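# Questions before you book a tour with Gritico

Updated August 2023. Please read these answers first, and write to our office if your question is not on the page.
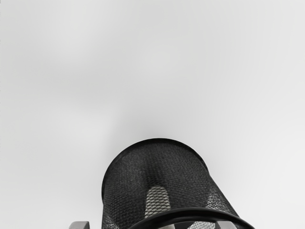 ## Booking and payment

**How do I reserve a place?**
Fill in the booking form and send it with the deposit. Your place is reserved when you receive our confirmation letter by e-mail. Before this letter, please do not buy your flights.

**When must I pay the rest?**
The balance is due 27 days before departure. If you book later than this, we ask for the full amount at once.

**Can I pay in parts?**
Yes, in 2 parts after the deposit. Tell us when you book, because we cannot change the payment plan later.

**Is the flight included?**
No. Our tours begin and end at the Hotel Visus in Dikar. The transfer from the airport to the hotel is included if you arrive on the first day of the tour. If you arrive earlier, we can order a car for you, and you pay the driver.

## Hotels and rooms

**Which hotels do you use?**
On the Coast and Hills tour you sleep four nights at the Hotel Visus and four nights at Ashworth House, in the hills. Both are family hotels. Ashworth House has no elevator, so please ask for a ground floor room if stairs are difficult for you.

**I travel alone. Must I pay a supplement?**
Yes, if you want a room only for you. If you prefer to share, we try to find another guest of the same sex. When we do not find one, you pay the supplement, but we will inform you before the balance is due.

**Can I stay extra nights?**
Usually yes at the Visus. At Ashworth House it depends on the next group. October is the most difficult month there.

## During the tour

**How much walking is there?**
Every day there is some walking, mostly in old streets with uneven stones. The hill walk to the monastery is optional, and guests who do not go can stay in the village with the driver.

**Which meals are included?**
Breakfast every day, dinner on the first and last evening, and all dinners at Ashworth House. Drinks are extra. Please write your diet or allergy in the booking form, even if you told it to us by telephone.

**How much luggage can I bring?**
One suitcase and one small bag for each person. The bus is not big.

**In which language is the guide speaking?**
In English. For some museums we have a local guide, also in English.

## Changes and cancellation

**What happens if I must cancel?**
Write to us as soon as you know. The deposit is not returned, but you can move it once to another tour in the next season. After the balance is due, the refund depends on what the hotels give back to us.

**Can I give my place to a friend?**
Yes, until the balance date. We need the name exactly as it is in the passport.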